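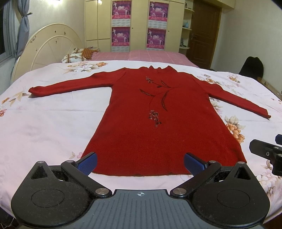 CUADERNO DE TALLER / Ropa y plegado

6/9/23

Hoy ha tocado el jersey rojo, y escribo esto con la tetera al lado y sin ninguna prisa, así que perdonadme si me extiendo (Usha ya me ha dicho que mis entradas se leen como cartas a una tía). Jersey de punto, manga larga, cuello alto y corto con el borde ondulado, el cuerpo más ancho hacia abajo. Y el adorno del pecho, claro: las ramas oscuras, las hojas largas y puntiagudas, los racimos de cuentas y lentejuelas. Una prenda de las que mi madre doblaba en cuatro segundos sin mirar y que a nosotros nos va a dar trabajo hasta octubre, por lo menos.

La pregunta sigue siendo la misma que apunté en la primera página del cuaderno: ¿puede una máquina doblar la colada de una casa normal? Una casa con sábana de flores, cojines y un puño de manga que se riza hacia arriba y no quiere quedarse quieto. Mi respuesta de hoy es que una parte sí, la aburrida. Las toallas están casi resueltas, y con Husero llevamos ya 701 pliegues guardados entre toallas y paños, con muy pocos disgustos. Pero una toalla tiene cuatro esquinas y un jersey no tiene ninguna de verdad. Tiene puños, axilas, un bajo que hace curva, y el programa de Kernatel se empeña en buscarle un rectángulo.

Sobre el punto de agarre. Raluca Sârbu defiende entrar por las esquinas del bajo, una pinza a cada lado, y llevarlas hacia los hombros. Yo era más de empezar por las mangas, que es como lo hago en mi casa, y lo discutimos un buen rato con mucho cariño y bastante terquedad. Creo que ella tiene razón en lo de las esquinas, pero con una condición: las mangas tienen que estar ya recogidas sobre el cuerpo, o el puño se queda fuera y luego el paquete sale con una oreja. Lo dejo escrito para que conste que he cedido.

El punto acanalado me preocupa más de lo que esperaba. Si se pinza poca tela, el canalé se estira y el dedo cree que ha levantado la prenda cuando solo ha hecho una tienda de campaña. Si se pinza mucha, se viene la sábana detrás. Las personas corregimos eso con las yemas sin enterarnos, y es justo lo que no sabemos explicarle a nadie, y menos a un controlador. Usha propone cerrar despacio, parar, tirar un poquito y volver a cerrar. Me gusta. Es más lento, pero prefiero un plegado de 90 segundos que acabe bien.

Luego están las cuentas. El grupo grande queda abajo, hacia el centro del cuerpo, o sea, muy cerca de donde nos vendría bien la línea de doblez. Habrá que mover la línea o doblar en tres partes. En Tultetti, cuando les enseñamos el plan de prendas, preguntaron si no era más fácil quitar del lote todo lo que lleve adornos - y sí, sería facilísimo, pero entonces no estaríamos doblando la ropa que la gente tiene en el armario.

Otra cosa, el fondo. El rojo se separa muy bien del blanco y el rosa pálido, pero las flores naranjas estampadas me dan mala espina, sobre todo la grande que asoma bajo el costado derecho. Habría que comprobar si la máscara se la come.

Pendiente:
- Limpiar el polvo y la pelusa de las partes negras de la pinza. Me toca a mí, ya lo sé.
- Probar el doblez en tres con el adorno hacia dentro y hacia fuera.
- Escribir a Mihăilă por las almohadillas de repuesto, 2 juegos.
- Pasarle a Raluca mis notas sobre los puños, que están a lápiz y no hay quien las lea.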